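FOR IMMEDIATE RELEASE
Nov 24, 2019

Telto Publishes First Household Chores Report, Recommends Keeping Your Broom

Machines can fold a towel, given a nice towel and a free afternoon. Whether they can be left alone with a bedroom is another matter, and Telto, which tests home and hospitality equipment for people who have to pay for it, today released its first full report on the question. The short answer is "not yet." The long answer runs to 1,883 attempted chores and is available on request.

The report, titled Nearly Tidy, covers work carried out in furnished guest rooms beginning in August. Telto chose real rooms over a lab bench on the grounds that customers rarely live on a lab bench. The chores were the dull ones: picking things off the floor, straightening what sits on a bedside table, closing drawers, smoothing a sheet. Any attempt that needed a person to step in was scored as a failure, including the ones where the person only sighed and moved a chair.

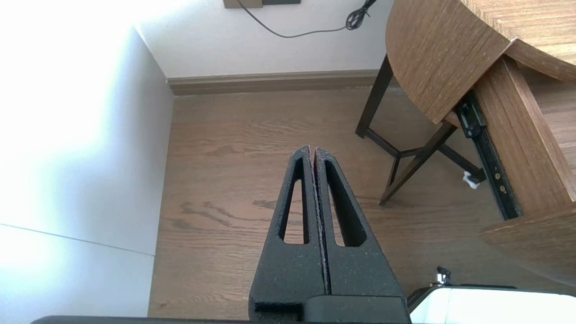 Floors were expected to be the easy part. They are flat, they stay where they are, and a generation of round vacuum cleaners has made them look like a solved problem. Then come the things that live on floors. A small crumpled white scrap lying near the legs of a table, with a drawer rail and a board jutting out close by, is the sort of job a six-year-old will do for a cookie. For an arm it means finding the scrap, getting down to it without knocking the furniture, closing two fingers on something with no particular shape, and backing out the way it came. In Telto's trials, floor pickup in open space went well. Floor pickup under or beside furniture accounted for more failures than any other chore in the report.

Two systems completed the full program. The Ivwood, designed for hotel housekeeping, was the more careful of the pair and took its time proving it. The Clorkik, sold mainly for stocking store shelves, was quicker and had firmer opinions about where objects ought to go. Telto set a limit of 200 seconds per chore, after which the evaluators were allowed to go get coffee. The Ivwood is responsible for most of the coffee.

Tabletops produced better numbers and stranger results. Hard, flat objects with clear edges were handled well by both systems. Anything attached to something else was not. 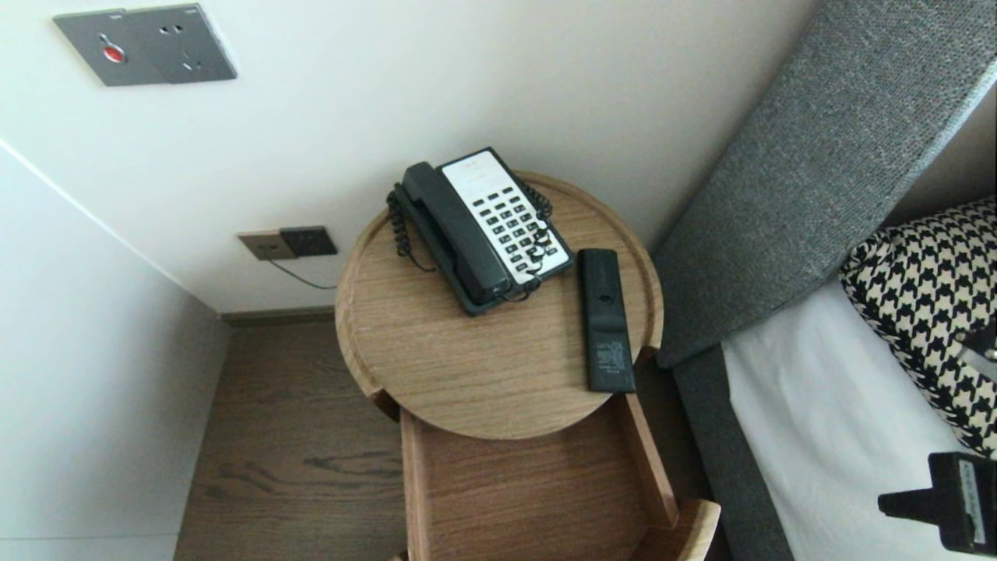
Cords were a particular sore point. A pick that would be routine with a loose object becomes a negotiation once a coil is trailing from it, and neither system showed much talent for negotiating. Objects sitting partly over an edge were also scored separately. The Ivwood tended to leave them alone, which Telto's scoring sheet counts as a failure and which many hotel guests would count as good manners.

Soft goods came last. Both systems could pull a sheet toward a corner. Neither could reliably tell when to stop.

The shop-floor section of the report is more cheerful. Moving boxed goods from a cart to a shelf, with the same boxes every time and nobody's socks involved, is work Telto now considers fit for paid trials. The Clorkik finished a full shift of it with two interventions, one of them caused by an evaluator standing in the aisle.

Telto's advice to buyers is to ask for a demonstration in their own rooms, with their own clutter, and to resist cleaning up beforehand. A second round of testing, prepared with the furniture supplier Zheng, will add half-open drawers and more chair legs.

Nearly Tidy is free to hotels, retailers and members of the press. Requests should be sent to the Telto press desk, where the filing is still done by hand.

About Telto
Telto tests equipment for homes, hotels and stores and publishes what happens. It accepts no payment from the makers of the products it reviews and returns all loaned machines, usually in the original box.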